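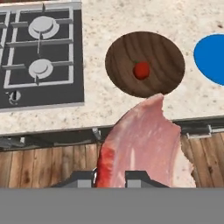 調理台とガスコンロ

ジェイド・ペロンさんは、約束の時間より早く喫茶店に来ていました。机の上には紙の束があり、色のついた付箋がたくさんはみ出しています。共同生活型のリアリティ番組『コフスカの家』の第2シーズンが終わったばかりで、ペロンさんはその番組のストーリー・エディターです。日本語ではあまり聞かない職業名かもしれません。私もこの取材の前は、脚本家と編集者のどちらに近いのか、よくわかっていませんでした。

「どちらにも近いですし、どちらでもありません」とペロンさんは言います。「台本は書きません。映像を切るのも私の手ではありません。撮影されたものを全部見て、この週は誰と誰の話なのかを決めて、編集室に紙で渡します。その紙がこれです」

そう言って束を少し持ち上げましたが、中身は見せてくれませんでした。第1シーズンのときの書き方を今も変えていないそうで、左の欄に時刻、右の欄に発言、その下に自分の感想を鉛筆で書きます。感想の部分は、編集室に渡す前に消しゴムで消します。

『コフスカの家』は、互いに知らない人たちが一軒の家に住み、家事と小さな商売を分担しながら、最後に一人が賞金をもらう番組です。制作会社はモラン、配信はヒルキスです。第2シーズンの出演者が家で過ごしたのは126日でした。撮影された素材は全部で2,271時間になったと聞き、私はメモの手を止めて、もう一度数字を確かめました。

「はい、2,271時間です。カメラが複数ありますから、同じ朝食を違う角度から何度も見ることになります。だから私はほかの人の朝食にとても詳しくなりました。誰がパンの耳を残すか、今でも言えます」

もちろん、一人で全部を見るわけではありません。編集のデイル・ギャニオンさんと分けて見ます。ギャニオンさんは音だけを先に聞き、ペロンさんは映像を早送りで先に見ます。二人が別々に印をつけて、後で突き合わせます。印が重なったところは、だいたい放送に残ります。重ならなかったところについては、話し合いになります。

「デイルは声の小さい場面が好きです。私は、誰も話していない場面が好きです。だから二人とも、派手なけんかの場面にはあまり印をつけません。けんかは、プロデューサーが必ず入れてほしいと言いますから、私たちが印をつけなくても残ります」

そのプロデューサーが、リャン・ツイピンさんです。ペロンさんの話の中に、リャンさんの名前は何度も出てきました。意見が合わなかった話が多いのですが、話し方には尊敬が感じられました。

例えば、第2シーズンの洗濯物の回です。ご覧になった方は覚えていらっしゃると思います。出演者のマリー・ラポイントさんが、ほかの人の洗濯物を雨の中に置いたままにした、として家の中で責められる回です。配信のあと、ラポイントさんに対する厳しい書き込みが多く出ました。ラポイントさんは自分の取材の中で、あの日は別の人と当番を交換していたと説明しました。

この件を質問すると、ペロンさんはしばらくカップを見ていました。

「交換の会話は、素材の中にありました。私は見ました。紙にも書きました。でも、その会話は前の日の夜で、廊下で、音がよくなかったのです。字幕をつければ使えました。私は使いたいと言いました。ツイピンは、入れると前半が長くなって、視聴者が離れると言いました。最後に私は、わかりました、と言いました。ですから、これは私の仕事でもあります」

それは後悔ですか、と私は聞きました。

「後悔という言葉は、日本語ではどのくらい重いですか」と、逆に聞かれました。私も日本語を外国語として学んだ人間ですから、すぐには答えられませんでした。二人で少し考えて、「やり直したい」という言い方に落ち着きました。

「では、やり直したいです。マリーには電話をしました。何を話したかは、マリーが話してもいいと言うまで、私からは言いません」

リャンさんには、この記事のために書面で質問を送りました。戻ってきた回答には、「一つの回の長さには限りがあり、選んだ責任は私にあります。次のシーズンでは、家の中の当番について画面に表を出す予定です」とありました。ラポイントさんにも連絡をしましたが、今回は話すことを控えたいとのことでした。

話題を変えて、司会のウェイン・ギルさんについて伺いました。ギルさんは第1シーズンから番組に出ており、毎週の投票の夜に家を訪ねます。視聴者の間では、あの長い沈黙が有名です。結果の封筒を開けてから名前を読むまで、ときどき心配になるほど黙っています。

ペロンさんは笑いました。「あれは編集で長くしていると、みんな思っています。反対です。短くしています。ウェインは封筒を開けると、本当に長く黙ります。一度、撮影の人が、字が読めないのかと思って懐中電灯を持って行きました。放送には入っていません。私は入れたかったです」

ギルさんは投票の前に、出演者全員と別々に話をするそうです。その会話は撮影しません。内容は制作側にも伝えられません。ペロンさんは最初、それを不満に思っていました。

「いい話が、カメラのないところで全部終わってしまうと思いました。でも、第2シーズンの途中で考えが変わりました。出演者が少し休める場所が、家の中に必要でした。ウェインと話す小さい部屋が、その場所でした。投票の夜、前よりみんなの顔が柔らかいのです。映像を比べると、わかります」

休みについては、第1シーズンのあとで批判がありました。元の出演者たちが、夜も照明が明るくて眠りにくかったと話したからです。第2シーズンでは、寝室の照明を出演者が自分で消せるように変えたと、モランは発表しています。ペロンさんは撮影の現場にはあまり行かないため、それがどのくらい守られたのか、自分の目で見たとは言えないと断りました。

「でも、素材は見ました。寝室の映像は、夜は暗いです。真っ暗で何も見えない素材を、私は何時間も見ました。それが仕事の中で一番静かな時間でした。たまに寝言が入っています。寝言は使いません。これは私が最初に決めた規則で、ツイピンもすぐに賛成しました」

ほかにも規則があるのかと聞くと、いくつか教えてくれました。家族との電話で泣いている場面は、本人に確認してから使う。違う日の表情を、同じ日の会話の中に入れない。二つ目の規則は、業界では守らない番組も多いのだそうです。誰かが失礼なことを言い、別の誰かが驚いた顔をする。しかしその驚いた顔は、三日前に虫を見たときの顔かもしれません。

「視聴者は服を見ています。髪も見ています。すぐに見つけます。でも、見つからないから使っていい、ということにもなりません。デイルは私より厳しいです。同じ日でも、一時間離れていたら嫌だと言います。そこまで行くと番組ができませんから、ときどき私が彼を説得します」

ペロンさんはストゥクホルムの郊外で育ちました。子どものころ、家にはテレビが一台しかなく、祖母が見るものを一緒に見ていたそうです。祖母は連続ドラマの筋をよく間違えて、違う登場人物の話をつなげて家族に説明しました。

「祖母の話のほうが、ドラマより面白かったです。それで、同じ材料でも、つなぎ方で別の話になると知りました。ただ、ドラマの人物は、あとで近所の店に買い物に行きません。私たちの番組に出る人は、行きます。店の人に、洗濯物の人ですね、と言われます。この違いを、私は第1シーズンのときには十分に考えていませんでした」

大学では統計を勉強し、卒業してからは市場調査の会社で働きました。テレビの仕事に移ったきっかけを尋ねると、求人の広告に「長い時間、座って見ることができる人」と書いてあったからだという答えでした。最初の仕事は料理の勝ち抜き番組の記録係で、誰がいつ鍋に塩を入れたかを表にしていました。二回塩を入れた人がいて、審査のあとで問題になり、ペロンさんの表が役に立ちました。

「あの表を、監督が初めてきちんと読んでくれました。うれしかったです。塩の時刻だけの表です」

新しいシーズンの撮影は、10月に始まる予定です。家は同じですが、庭に小さな離れができ、出演者はそこで週に一度、手紙を書くことができます。手紙は検閲されず、撮影もされません。この案は、ペロンさんとリャンさんの二人から、ほとんど同時に出たそうです。どちらが先だったかについては、まだ意見が分かれています。

次のシーズンで変えたいことは何ですか、と聞きました。ペロンさんは付箋の一枚を指で押さえながら、少し長く答えました。

「廊下の音です。マイクを増やしてほしいと頼みました。大事なことは、みんな廊下で言うのです。居間では、カメラがあると思って少し上手に話します。廊下では普通に話します。当番の交換も、謝ることも、廊下です。音がよければ、私は会議でもっと強く言えます。音が悪いので使えません、と言われたときに、そうですか、と言わなくて済みます」

マイクの予算は、まだ決まっていません。モランの担当者に確認したところ、検討しているという返事でした。

帰る前に、好きな場面を一つ選んでもらいました。ペロンさんが挙げたのは、第2シーズンの終わりのほう、二人の出演者が玄関で靴をそろえている短い場面です。会話はありません。配信では数秒しかなく、私は見た記憶がありませんでした。

「みなさん覚えていません。デイルと私だけ、印が重なりました。ツイピンは、これは何の話ですかと聞きました。私は、靴の話ですと答えました。そうしたら、そのまま残りました」

ペロンさんは紙の束を布の袋に入れ、午後の編集会議に向かいました。私は家に帰ってからその場面を探しました。第2シーズンの最終回の前の回、中ほどより少しあとにあります。

(取材は2022年6月11日(土曜日)、ストゥクホルム市内で行いました。ペロンさんの発言は、本人の確認を受けて掲載しています。)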